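촛대 파는 사람을 만나고 왔어요

소품 가게 '틸라르(Tilar)'를 하는 분을 드디어 만났어요! 작년 10월에 장터에서 촛대 하나 사고 반해서 제가 먼저 이야기 좀 들려 달라고 졸랐거든요. 혼자 하시는 가게인데, 집에 모아 둔 촛대만 70개라고 해요(저는 두 개 있는데 벌써 둘 데가 없어요).

제일 궁금했던 건 역시 상 차리는 법이었어요. 저는 늘 높은 것부터 가운데 떡 세워 놓고 나머지를 어쩔 줄 몰라 하는데, 이분은 쟁반부터 고른대요. "쟁반이 정해지면 자리가 정해져요. 식탁에 바로 놓으면 자꾸 퍼지거든요."
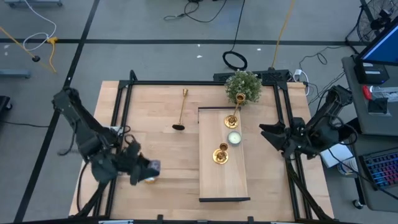
촛대는 높이가 다 달라도 괜찮냐고 물었더니 오히려 그래야 재미있다며 웃으셨어요. "색만 맞으면 돼요. 금색이면 금색으로 쭉." 긴 나무 쟁반에 키 큰 금색 촛대랑 받침 넓은 낮은 촛대를 같이 올리고, 그 사이에 유리 홀더에 담긴 하얀 티라이트를 두는 식이죠. 꽃이 자잘한 작은 화분은 쟁반 밖에 두는 쪽이 좋다고 하셨고요. 저라면 욕심내서 쟁반에 다 올렸을 텐데!

향초 얘기도 한참 했어요. 밥 먹는 자리에는 향 있는 초를 안 켜신대요. "국 냄새랑 라벤더 냄새가 섞이면 둘 다 아깝잖아요." 이 말에 저 혼자 빵 터졌어요. 우리 집이 딱 그랬거든요.

치우는 얘기로 넘어가니까 목소리가 더 커지시더라고요. 꾸미는 것보다 넣어 두는 게 진짜 일이래요. "초는 눕혀 두면 굴러다녀서 찍혀요. 저는 칸 있는 상자에 세워서 넣어요." 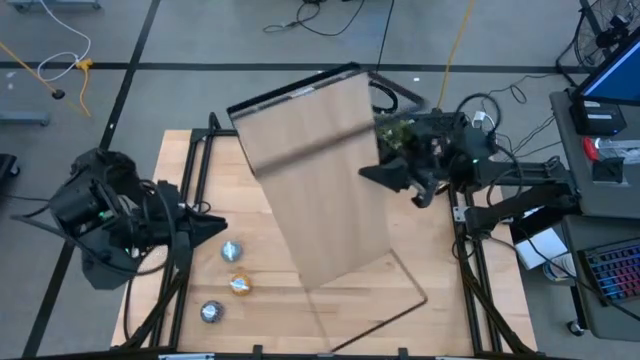 상자는 비싼 걸 살 필요가 없고 깊이만 보면 된다고 해요. 가는 촛대는 하나씩 천에 말고, 유리 홀더는 절대 겹치지 않기. 예전에 겹쳐 뒀다가 아끼던 걸 깨 먹고 나서 생긴 규칙이래요.

다음 장터는 1월 17일이고, 이번에는 초를 300개쯤 들고 나오신대요. 저는 낮은 촛대를 하나 더 살 생각이에요. 둘 데는 사고 나서 찾아보려고요.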